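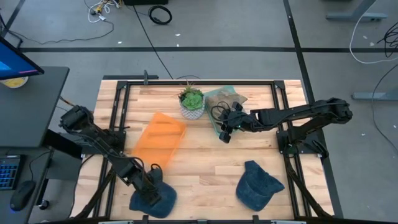 A **cap bin** is an open container used to store baseball caps and other soft headwear in a home, shop or locker room. It is usually made of molded plastic and kept on a shelf, a closet floor or a table near the door. Cap bins are used where there is no room for wall hooks, or where caps are changed so often that hanging each one is a nuisance.

## Form

Most cap bins are wider than they are deep, with a rim that can be gripped in one hand. Translucent plastic is common, as the color of a cap can be made out through the side. Teal, gray and clear are frequent choices. Fabric and wire bins are also sold, but wire can leave marks on a soft crown.

The size of a bin is often given by the number of caps it holds when they are nested. A household bin holds 8 caps, and a shop bin holds 18 or 20. Loose caps take up far more room, and a bin filled without nesting may hold less than half its stated number.

## Methods of filling

**Nesting.** Each cap is set inside the one behind it, with all the brims facing the same way. The row stands on edge like cards in a drawer. This suits structured caps, whose front panels are backed with stiff material.

**Folding.** The back of the crown is pushed into the front and the cap is laid flat. Unstructured cotton caps take this well. Structured caps may crease across the front panels and are better left open.

**Loose filling.** Caps are dropped in as they come. It is the quickest method and the most common one in family homes — soft cloth items tend to crumple and work their way over the rim.

## Sorting and tidying

A bin is normally emptied onto a table before it is put back in order. Butcher-block and other smooth wooden tops are convenient because lint and grit wipe off easily. Caps that need washing are set aside, and the bin is wiped out and left to dry with the rim down.

Dark blue and black caps show dust and salt marks more than lighter ones and are often brushed before storage. Knit hats and cloth items are kept in a separate bin where space allows, as they pick up threads from hook-and-loop closures.

## Use in Padholm

In the Padholm area the cap bin is associated with the outfitter Lodbridge, which kept its stock in bins along the front counter. An inventory drawn up by the shop's manager, Wichai Phetsri, and dated October 16, 2020, listed 626 caps. The Montoya branch used the same arrangement, with one color to a bin. The Jotonport branch hung its caps on pegs and used bins only for returns.

## See also

- Hat box
- Hat rack
- Closet organizer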